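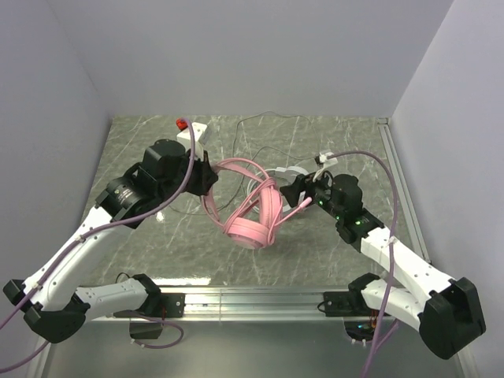
Textbooks > Everyday Geology > Part 2 > Chapter 5

Chapter 5: Limestone and Marble
Liis Šimkus

If you have ever walked up the hill at Vurnham after rain, you will know how pale the path looks, and how the little shells seem to stare back at you from the stone. That path is limestone, and it began as mud and broken shell on the floor of a warm, shallow sea. We shall spend most of this chapter there, and I hope you will come to be as fond of it as I am.
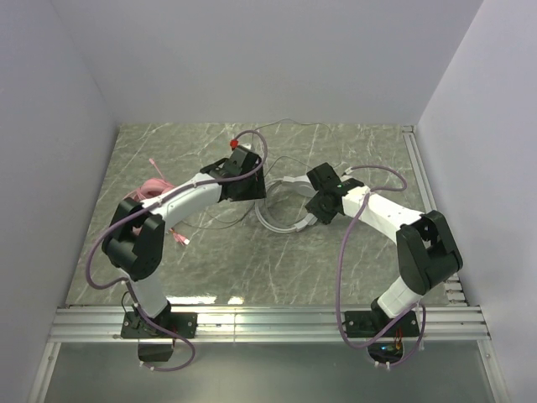 Marble is what limestone becomes when it is buried deep and heated for a very long time. The grains of calcite grow into one another, the shells vanish, and any clay or iron in the old mud is smeared out into bands and veins. Those veins are what most of us think of when we hear the word, and makers of furniture know it well – the grey-green tabletop has thin white and pale streaks printed slantwise across it, and we read it as marble straight away. In real stone, a vein carries on down into the block, and you can follow it round a cut corner.

The church at Tultton, begun in 1325, is a good place to practise. Its floor holds both rocks side by side, and a hand lens will show you sugary crystals in one and bits of sea lily in the other. Take your time over it, and bring something to kneel on!

Before reading on, look again at the table of minerals on page 68.

Related chapters
Sandstone and the Girora Desert
Slate, Schist and Gneiss
The Quarries at Stubbs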